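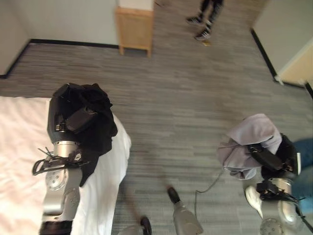

2 min read

Mostato Opens Sorting Sessions for Bedroom Laundry

Household services company Mostato will start a new program in November for people who want help with the laundry that collects in their bedrooms. The program, called Flonar, covers sorting, folding and putting away clothes and bed linen. It does not include washing or ironing.

Each Flonar session takes place in the customer's home and uses the bed as the work surface. Clothes are separated by color first, with black items on one side and pale shades such as lavender and gray on the other. Folding begins once the sorting is done. White sheets and pillowcases are left for the end of the session.

"Most people we spoke to had clean clothes in the house and could not find them," said Dewanti Chin, program manager at Mostato. "They were washing the same few things over and over. We wanted to deal with the pile on the bed before it goes to the chair, and then to the floor."

Mostato tested the sessions in 73 homes over the summer. Customers in the test asked most often for help with dark clothing, which is hard to tell apart once it is bunched up, and with soft items that do not hold a fold. The company changed its instructions as a result. Soft cloths are now laid flat and smoothed by hand before the first fold, and black garments are sorted near a window or under a bright lamp.

Sessions last up to 200 minutes and can be booked for the morning or late afternoon. Customers are asked to clear the floor beside the bed and to empty at least one drawer or shelf. Items that need mending or a second wash are set aside in a bag and listed on a card - the customer decides what to do with them later.

"We fold to fit the drawer that is there," said Tshepo Mthembu, who trains the Flonar staff. "If it is a shallow drawer, a shirt gets one more fold. People don't need to buy anything for this."

The program will open first in the Ndlovu district, where Mostato has its main office, and bookings are limited to 900 homes in the first season. A second area, Trulard, will be added in spring.

Customers who already use Mostato for cleaning can add a session to a regular visit. New customers can book by phone or at the Ndlovu office.

Media contact: Fatima Cele, Mostato press office, extension 1801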